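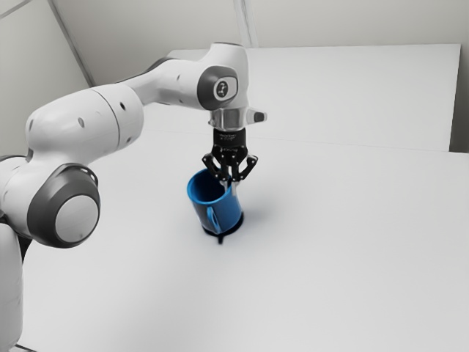 A blue mug on a white table.

I have been meaning to write about my tea habit since September, when my neighbor Thibault Besnard came back from visiting his sister and handed me a paper bag of loose black tea with no label on it whatsoever. Up to then I was a coffee person, two cups before seven and another one I pretended not to count!

Well, that bag lasted me 4 weeks. I've since gone through most of what the little shop in Ranum carries (they sell it in 300 gram tins, and yes, I've bought more tins than I have shelf for). My favorite so far is a smoky one that my husband says smells like a campfire in a closet. He isn't wrong, but I love it anyway, especially with a spoonful of honey and the window open a crack.

I still can't get the timing right, mind you. I put the kettle on, start a letter or a crossword, and then it's twenty minutes later and the tea is strong enough to stain the sink. Joon-young Heo, who reads this blog, wrote to suggest a timer. I bought one and have already lost it, probably in the yarn basket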